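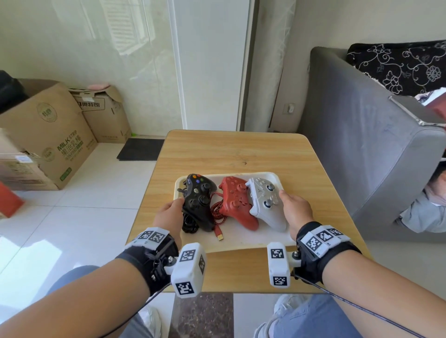

Three controllers on a tray: black, red and white.

Learning a concerto as an adult, is a slow start normal?
Posted 2022-04-01 by Plolteck

I went back to violin after a long gap and I am LOVING it. My teacher has me on the first movement of the Bruch G minor, and I play it in May with the Skusdale community orchestra. The double stops near the opening fall apart the second I go above half speed. Slow they sound great (well, to me). Do I keep creeping the metronome up, or is there a smarter way? I get 2 hours a day, tops.

Padico
Oh, what a piece to come back with! I did exactly this one and I still get goosebumps at the first long G. Stop creeping for a week. Play only the lower note of each double stop, in tempo, with the left hand fingering both. Then only the upper note. Then both. Your bow arm learns the string level first and the intonation has much less to fight with.
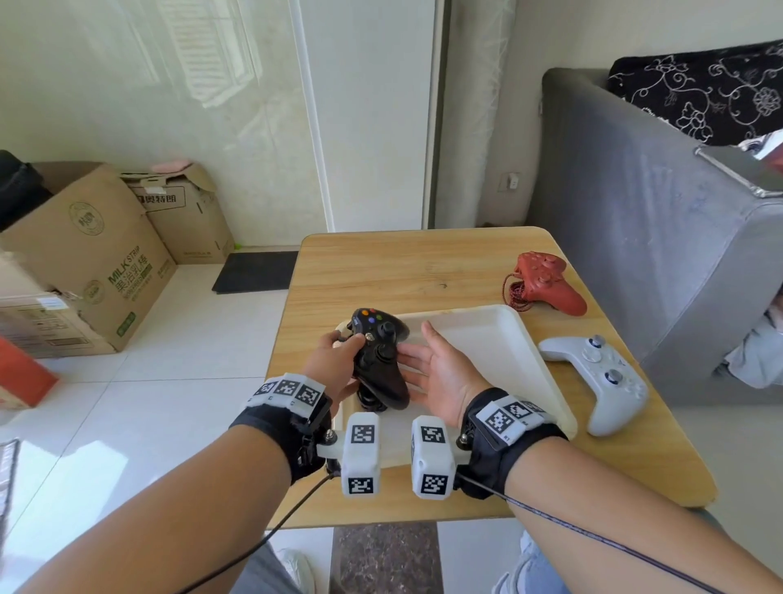
After that, work in groups of 6 notes with a pause between groups, and shift where the group starts every day. I keep the pauses long at first, long enough to hear the next chord in my head. Also, do run it with piano early! The orchestra part is so much fun to lean on, and the opening is free enough that a metronome can get in your way there.

Weldu
just listen to lots of recordings, worked for me

Plolteck
Tried the lower note thing tonight and wow, my elbow was way too high the whole time. Thank you both! Padico, did you use the printed fingerings in bar 101 or your own?

Padico
My own, third position and stay there. So happy it helped!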